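Clemumier Community Help
Small arms and table-top cells > Setup and maintenance

Arm on table grips lower and lower during the day, normal again next morning

Posted by Felicidad Belmonte

Hello to all. I take care of one arm from Wavov which is fixed to a table in our workshop. It picks small household things from the table and puts them in a bowl or to the side. The gripper is the two-finger model from Dumlao, bought second-hand together with the arm. I am not a robot engineer, I come from packaging machines, so please excuse me if I use a wrong word.

My problem is the height. In the morning the fingers close on the object in the correct place. After some hours they come down too low. I measured with feeler gauges between the finger tips and the table, always at the same taught point, and the difference between morning and afternoon is 3 mm. For a bottle lying on its side this is enough that the fingers touch the wood before they close. Twice the arm stopped with a force error. If I let it stand over the night and start it again, the height is good.

What I have done until now:

I taught the point again in the afternoon. Then it is correct in the afternoon and too high the next morning.

I exchanged the finger pads, because I thought they were slipping on the fingers. They were not.

I looked at the table with a spirit level, morning and afternoon, and saw no change.

I reduced the speed to 50 percent. It took longer to become bad, but it became bad.

The supplier says that the arm is inside its specification and I should run the homing again. When I do the homing in the afternoon, the height improves a little but it does not come back to the morning value. Has somebody seen this? I would like to know where to look before I take the arm off the table, as I must then teach all points again.

I forgot to write that the sideways position is good the whole day. It is only the height, and it is worse when the arm reaches far out than when it works close to the base.

Gaetano Villa replied

It is the temperature. All motors become warm and the arm becomes longer. Make a warm-up program in the morning, run it half an hour, then teach all the points. Finished.

Felicidad Belmonte commented

Thank you, Gaetano. I will try the warm-up. But if the arm becomes 3 mm longer, I think I would see it sideways also?

Gaetano Villa commented

Depends on the arm.

Elli Hyvönen replied

I had a fault which looked almost the same, with the same family of arm, and it took me most of April to find it. I agree with Gaetano that a warm-up is a good habit, but I do not believe that heat alone gives you 3 mm on an arm of this size. When the error is bigger far out and smaller near the base, something is tilting. A very small angle at the shoulder or at the base becomes a large height error at the gripper. So I would begin at the bottom and go upward.

First the mounting. Switch the arm off and take away the power. Put one hand on the lower link, near the base, and push gently to you and away from you. With the other hand touch the place where the base meets the table. The finger feels movement that the eye does not see. A spirit level will not show it, because the table is straight and only the base moves on it.

If your table is wood, look under it as well. On ours the base was held by bolts with small round washers, and the washers had pressed themselves into the wood. In the morning the bolts were still tight enough, and after some hours of work they let the base lean forward. In the night the arm was parked folded back and its weight pushed the base to the correct position again. This is why it seemed to heal itself. I put a steel plate under the table top, across all the bolts, and tightened them crosswise, a little on each one and then again. Do not tighten one bolt completely before you touch the others, or the base will be pulled crooked.

Ask yourself also how the arm is parked at night. If you park it stretched out for one night and the morning height is then bad, you have your answer without any tool.

After this, the shoulder joint. With the base held firmly, lift the elbow by hand, with the brake on. There should be a hard stop in both directions. If you feel a soft click, the screws between the joint and the link are loose. On my arm the screws are behind a cover that is only pushed in. Use the torque value from your own manual and not from a forum, also not from me. I put a small paint mark over each screw head and the metal beside it. If the screw turns, the line is broken, and I can see this when I walk past with my coffee.

Only when both are good, do the homing, and do it always from the same parked position. Then make a height check at two places, one near and one far. I run 120 picks, then check both places again. If near and far are both the same as before, the mechanics are good and you can think of warm-up and other small things.

Felicidad Belmonte commented

Elli, it was the base! I could feel it move against my finger at the back side. Our washers are also small ones and they are sunk in the wood on the side where the arm reaches. I have ordered a plate from Brerkeck, it comes on Friday. Must I really teach all points again after it is mounted?

Elli Hyvönen commented

If you do not lift the base, probably not all. Exchange the washers for the plate one bolt after the other, so the base stays where it is. Support the arm while you do it, folded back. Then test your farthest point and your nearest point at low speed before you let it run alone.

Zhenhua Han replied

I read this with interest and I want to add only the part with the gripper and the everyday care, as Elli has explained the mounting very well.

The Dumlao fingers are long, and for this reason they hide a height error until it is already quite large. A standing object is gripped well even if the fingers are too low, there is only more finger below the middle. A lying object shows the error immediately. So I do not use only one kind of object for testing. I keep a few different ones, something which stands, something which lies, and something small and light, and I leave them on the table in the same places for every check. It is less exact than gauges but it takes two minutes.

Please look at the cables too. If a cable is too short or is caught behind the base, it pulls more when the arm stretches out, and with a base that is not tight it helps the leaning. With power off, move the arm by hand to its farthest point and watch that the cable still hangs free. Power supplies and strips I prefer on the floor to the side and not under the arm.

My colleague Anselmo Ccori keeps a paper list beside our cell and I copy it here, maybe you can use it:

Every morning: wipe the finger pads with a cloth with a little water, no solvent. Run the empty program once at low speed. Check the height at the near and the far place.

Every week: look at the paint marks. Hand test on the base. Remove crumbs and dust from all openings of the table.

Every 1,000 cycles: tighten the base bolts crosswise to the value in the manual. Check the finger screws. Write the height values in the book with the name of the person who measured.

The last item seems a little bureaucratic, but we have found that two persons push the gauge with different strength. When the name is there, we do not run after an error which is only a different hand.

One point about wood. It moves with the season, so after the heating goes on in the building the bolts can be less tight than before, even with a good plate. We do the hand test one extra time then.

For the test grip itself, I stop the program when the fingers are closed and the object is still above the table, and I look from the side if both fingers are at equal height.

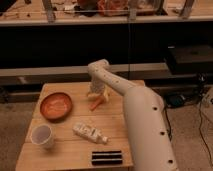
If one finger is lower, first loosen the finger screws, let the gripper close on a straight block, and tighten them again while it is closed. After this the height must be measured new, because the tips are now in another place than before. I would do this only after your plate is mounted, Felicidad, otherwise you correct the same fault in two places and later you do not know which one was which.

Felicidad Belmonte commented

Thank you, I will do it in this order. I have also printed the list of Anselmo, and I will write here the far and near values when the plate is in.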